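The ferry stops, the bread doesn't: Wilma Van Beek on Trumthorpe's last night bakery
2019-10-24

Caught Wilma Van Beek at the end of a shift, which for her is breakfast time for the rest of us. She'd been up since the evening before. Apron still on, phone going off every few minutes, most of it ignored.

She has run the Tanguy bakery for 30 years. Started as a counter girl, bought in when the old owner's back went. "I didn't have a plan. I had a savings book and a bad temper." Rye is still the thing people cross the river for, and the recipe has changed exactly once, when the mill at Clorberg shut and she had to find a new flour. Took her a whole winter. "It came out like roof felt. I ate it myself, I wasn't going to sell it."

Does she write any of this down? Sort of. Notebooks first, then whatever was lying nearby. Backs of invoices. She reads a lot, mostly old baking manuals and other people's household accounts, and will talk about a 52 page pamphlet on sourdough longer than most people talk about their kids.
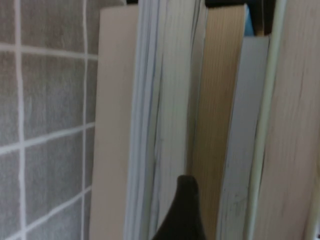 The night shift question

This is what everybody in town wants to know. Will the ovens keep going after the late ferry is cut in April? She gets half her night staff off that boat. Two of them live over in Dedier and don't drive.

"I've asked for a van. I've asked for a later bus. I've been told to asked somebody else." She laughs, not for long.

She could move to day baking. Plenty have. Dough goes in the fridge, bakers sleep like normal people, bread's out by lunch. She has tried it, for a month, and hated it. The crust was fine, she says. The customers weren't there. Hers come before work, and they want it warm.

Money then. On a good night they turn out 400 loaves. A bad night is 100 and the rest goes in the freezer or to the school kitchen. Electricity is the bill she opens last. The ovens are older than her youngest baker, Hadi Mansour, who wandered in halfway through our talk looking for the scale and got roped in.

"She taught me to listen to it," he says, meaning the loaf. You tap the bottom. Hadi came in for a summer job and stayed. He wants the place one day and says so in front of her. Wilma doesn't say no. "He'd have to learn to get up," she says. "Go to bed, I mean. Same thing in this job."

I ask what she'd tell someone starting out now. Long pause. Buy good shoes. Keep your own accounts, even if you pay somebody to do them too. Don't open next door to your mother in law. (She did, for six years, in the first shop. Wont be drawn any further.)

And the rye, is it better now or then? She thinks the old flour had more taste and the new one behaves. Says she'd go back tomorrow if the mill did.

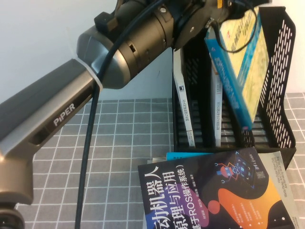
Edin Tomić remembers the old loaf as darker and a good deal more sour, and says his family would get through one before they were off the ferry. He'd pay extra to have it back. He also says the late boat is worth fighting for whether you eat bread or not.

Wilma has heard that one before. "Tell him to come to the meeting," she says, already untying the apron. She has a delivery to sign for, then bed, then the whole thing again at ten.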